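How Does a Robot Peel a Sticker?

Have you ever tried to peel the back off a sticker when your fingernails were too short? Then you already know something about robot grippers. A gripper is the hand of a robot. Most grippers have only two fingers, no nails, and no skin that can feel how thin a paper is.

At the Vorkmont workshop, Kyung-tae Oh and Seul-gi Chae compare grippers by giving them the same small job. The job has tape that is sticky on both sides. A strip of smooth paper, called the liner, protects the glue. The robot must take hold of the liner and pull it away. For a person it is one second of work. For a robot it is a hard exam.

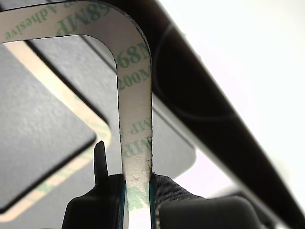 A white liner with green letters, held between the two fingers of a gripper.

The first question is what the fingers should be made of. Bare metal is strong, but paper slides on it very easily. So the team puts soft pads on the inside of the fingers. Soft pads bend a little around the paper, and then there is more friction. Friction is the force that stops things from sliding. Your shoes use it too, when you run on a gym floor.

The second question is how hard to squeeze. The team tries a weak squeeze and a strong one. With a weak squeeze the liner can escape. With a strong squeeze it can tear, and then a small piece stays behind on the glue — very annoying to remove!

The third question is about eyes. A robot with one camera far away can see the whole table, but the liner is only a thin line to it. A camera near the fingers sees the liner well, but it knows little about the rest of the table. Seul-gi likes to use both kinds and compare what they show.
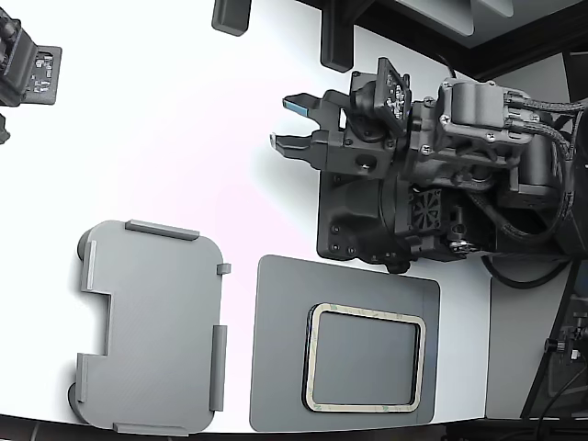
Kyu-ri Kang wrote to us that her class tried this job with two wooden clothespins, and the hardest part was to lift the first corner. After that, she said, the rest came off easily if they pulled slowly.

Kyu-ri's class found the same problem that the engineers have. The corner lies flat, and two thick fingers cannot go under it. Some grippers get a thin tip, like a fingernail. Sometimes the tape is made with a little tail of liner that sticks out, so there is something to hold.

When the fingers have a good hold, the arm must choose a direction. Straight up is one way. The other way is to fold the liner back over itself and pull it along the tape, as you do with a bandage.
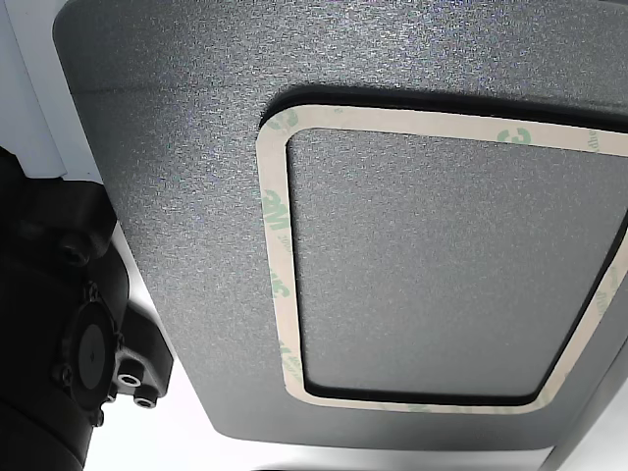
Folding back usually needs a more difficult movement, because the arm has to turn when it comes to a corner. If the tape makes a rectangle, there are four corners to turn. Kyung-tae repeats each test many times and changes only one thing each time: the pads, the squeeze, or the direction. If he changed two things together, he could not know which one helped.

You can do this at home also. Take some stickers and two clothespins, and ask a friend to write down what happens. First pull up, then pull back. Keep the stickers the same size.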